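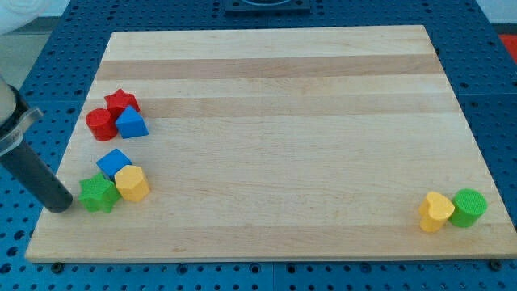
Tabla de madera clara con bloques de colores.

Asunto: Re: [caza-y-montes] Alegaciones al decreto de la reserva de Leka
Fecha: 1 de mayo de 2019

Hola a todos,

contesto deprisa que salgo en un rato para Ondach y allí no hay cobertura. Pego lo que se mandó a la lista en abril y voy por partes, que si no me lío.

> Compañeros, el borrador del decreto ya está en el tablón de la consejería.
> Por lo que he leído, la gestión de la caza en la reserva de Leka pasa
> entera al gobierno regional y los ayuntamientos se quedan con un informe
> previo no vinculante. También desaparece el cupo local de jabalí.

Sí y no. Lo del informe es tal cual, artículo 6. No vinculante y encima con silencio positivo: si el ayuntamiento no contesta en plazo se da por favorable. O sea, nos piden opinión en agosto y el que esté de vacaciones ya ha dicho que sí. El cupo local de jabalí no desaparece del todo, lo mandan a una orden anual que firma la dirección general. En la práctica, para nosotros, lo mismo. Pero en las alegaciones hay que escribirlo bien porque si ponemos "se elimina" nos contestan que no es cierto y se quedan tan anchos.

> ¿Alguien sabe si esto afecta a los pastos comunales o solo a la caza?
> En Grallusville andan diciendo que también entran los pastos.

En el articulado no. En la disposición adicional segunda sí, medio escondido: "los aprovechamientos compatibles se sujetarán al plan rector". Y el plan rector no está redactado. Eso para mí es lo más gordo del decreto, bastante mas que el jabalí. La ordenanza de pastos de Ondach lleva 40 años funcionando sin un pleito y de golpe depende de un papel que no existe. Los ganaderos de Grallusville tienen razón en estar moscas.

> Yo propondría que cada ayuntamiento presente lo suyo y nosotros
> firmemos una general.

Aquí no estoy de acuerdo. La última vez hicimos eso y contestaron a todas con el mismo párrafo. Prefiero un texto común, corto, y que cada pueblo añada su anexo con lo que le toque (montes, pastos, batidas, lo que sea). Lo que yo metería en el común:

- Artículo 6: informe vinculante cuando el monte sea de utilidad pública y de titularidad municipal. Quitar el silencio positivo.
- Cupo de jabalí: que se fije en el propio decreto un mínimo para las sociedades locales y que la orden anual solo pueda subirlo.
- Adicional segunda: fuera, o que no entre en vigor hasta que el plan rector esté aprobado y haya pasado por información pública.
- Competencia. La ley de montes deja la gestión ordinaria a la entidad titular, y un decreto no puede cambiar eso. Habría que citar el artículo exacto, lo tengo apuntado en casa, lo mando mañana.

Del último punto no soy jurista, si alguien de la lista lo ve flojo que lo diga antes de que lo firmemos.

Sobre firmas: la hoja que circuló en la feria lleva más de 40 pero en 2 páginas falta el DNI y así no las admiten. Quien las tenga que las repase, por favor. Valen también por registro electrónico, aunque el formulario se cuelga al adjuntar el PDF si pesa mucho. Yo lo partí en 3 y entró.

Y otra cosa que no tiene que ver: Hostbridge avisa de que cambian el servidor de la lista. Si no os llegan mensajes mirad el correo no deseado, y no respondáis a la dirección antigua que se pierde. El archivo de mensajes en principio se conserva, yo por si acaso me he bajado lo del último año.

El borrador del texto común lo subo esta noche si vuelvo a una hora decente. Correcciones al hilo, no a mi correo personal que luego no las encuentro.

Un saludo y perdonad las prisas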